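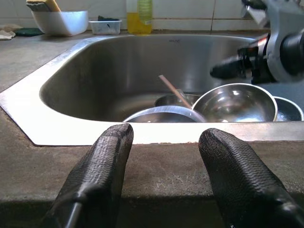
生活文化実習 第8回 配布メモ「L字の台所で洗いものを片づける」

前回の感想カードに「先生の話は脱線が多い」と書いてありました。はい、そのとおりです。今日も脱線します(笑)。配布メモには要点だけ書くつもりだったのに、書いているうちにまた長くなってしまいました。

1 まず動線の話

教科書では台所を「洗う・切る・火を使う」で分けますよね。でも実際に食後の片づけをやってみると、いちばん困るのは「ちょっと置く場所」なんです。洗う前の器、洗った後の器、まだ決められないもの。私はこの三つ目を「保留」と呼んでいて、保留が増えると台所はあっという間に狭くなります。

L字の台は広そうに見えて、角の奥が曲者です。手が届きにくいから、大きい鍋がそこに住みついてしまう。私の家でも角は鍋の定位置で、もう動かすのをあきらめました。レポートで「角の奥を有効活用する」と書いてくれた人が多かったのですが、毎日使うものを入れると腰にきますよ!
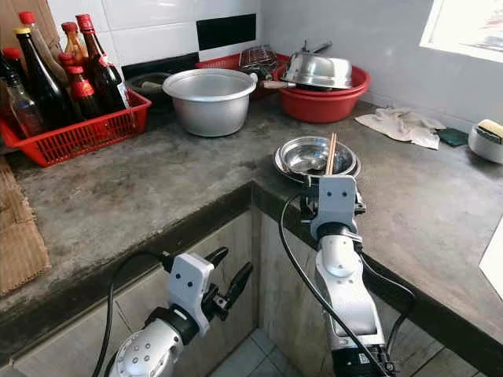
さて、重ねる順番です。ステンレスの器は薄くて重ねやすいので、つい全部積みたくなります。ただ、中に汚れが残ったまま重ねると、上の器の底まで汚れて、洗う面が倍になるんですよね。班のKayode Bakoさんは「先にへらで落としてから重ねる」と発表してくれました。私もこれに賛成です。水も洗剤も少なくてすみます。

箸は器と別に考えましょう。積んだ器の上に渡しておくと、かならず転がります(私は先月だけで何回拾ったことか)。先に箸だけ集めて、向きをそろえて持っていく。器はその次です。

2 かごの使い分け

赤いプラスチックのかごやたらいは、市場で安く手に入るし、軽いし、どこの家にもあります。調味料をまとめたかごなら、台を拭くときにかごごと持ち上げればいい。瓶を一本ずつどかす人と比べてみたら、前回の実習では拭き終わるまでに40秒の差がつきました。Uchenna Edetさんの班の計測です。おみごと。
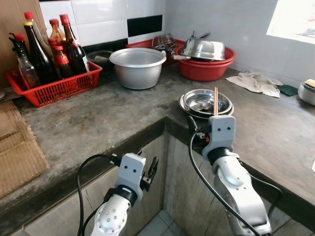 図1 角に大鍋、その右に赤いたらい。調味料の瓶は左の台のかごにまとめてある。

たらいのほうは、道具の一時置きに便利です。ただし深いので、何でも放りこむと下のものが見えなくなります。実習では「柄のあるものは柄を上に、器は伏せる」で統一してください。伏せておけば水が中にたまりません。金網やざるは、たらいに入れずに別のかごへ。引っかかって全部いっしょに持ち上がってくるので……。

3 台の表面について

コンクリートの台は丈夫ですが、しみになりやすいです。しょうゆや油は、こぼしたらすぐ水拭き。乾いてからこするのは大変ですし、強い洗剤をいきなり使うと表面が荒れることもあるので、目立たない場所で試してからにしましょう。古いしみは、私は味だと思って付き合っています。

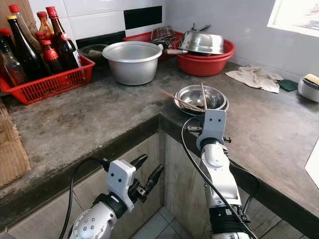
図2 重ねたステンレスの器と木の箸。台の表面には茶色っぽいしみや黒ずみがある。

図2のような台を拭くときは、奥から手前へ、角から端へ。逆にやると角に水が寄って、拭いたはずなのにまたびしょびしょ、ということになります。ふきんは台用と食器用を分けてくださいね。

4 今日の実習

時間は片づけだけで35分です。班ごとに、次の順でやってみてください。

箸とへらを集める
器の汚れを落として重ねる
流しへ運ぶ(大きい器を先に、平たい皿はその手前に)
調味料のかごを持ち上げて台を拭く
保留のものの行き先を決める

最後の「保留」は、班で話し合った内容も記録用紙に書いてください。意見が割れたら、割れたまま書いてかまいません。

次回までの宿題:自分の家の台所を上から見た図にして、物が「ちょっと置かれている」場所に印をつけてくること。きれいに片づけてから描くのは禁止です。エプロンも忘れずに!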